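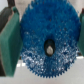
Gear table comes back to the Lucero hall this Thursday

The gear table is coming back to the Lucero hall this Thursday evening, and if you missed it in the spring you will be glad to hear that there is more of it this time, with more room to sit down and more people on hand to help when your train of gears jams up — and it will jam up, because everybody's does the first time.

For those who haven't been, the idea is a simple one. You get a board with pegs on it and a tray of plastic gears in different sizes, and you try to get a handle at one end to turn a little flag at the other. There are printed cards to follow if you like to be told what to do, and a pile of blank ones if you would rather draw up your own puzzle and leave it for the next family to scratch their heads over.

Valentina Lagos, who started the table two winters ago with a box of odds and ends from her own garage, has spent most of May sorting what people have dropped off since. The final tally, which she wrote on the lid of the last bin, came to 2,863 pieces. That takes in the gears, the pegs, the handles, the washers and a good many small things she hasn't found a name for yet.

"I thought I would be done in a weekend," she said, laughing, when we stopped by. "Then I started putting the blues with the blues, and I found out that two blue gears can be the very same size across and still not mesh, so I had to start over and go by the teeth."

Going by the teeth is how the bins are marked now, so please put things back where you found them! The fine-toothed gears are on the left side of the shelf and the chunky ones are on the right, and if you are not sure, hold yours up against the one taped to the front of the bin and see whether the points line up.

Melaniia Marchuk will be there from the start to show the younger children how to set a gear down over its peg without forcing it. She taught shop class for many years over in Harkar and has a lovely, patient way of letting a child get it wrong three or four times before she reaches over. She is also bringing the big hand-cranked clock model that was such a hit at the Allero fair, and she says anyone who asks nicely may take a turn at the crank.

Doors open at 5:30 and the table stays up until 8. There are 68 seats, and the last one filled up early in the evening, so come on the early side if you have little ones who don't care to wait. Admission is free. Cider and rolls from the Bomen bakery will be at the back by the coat rack, away from the boards, and Valentina would be very grateful if they stayed there.

Spare gears can be left in the crate inside the side door.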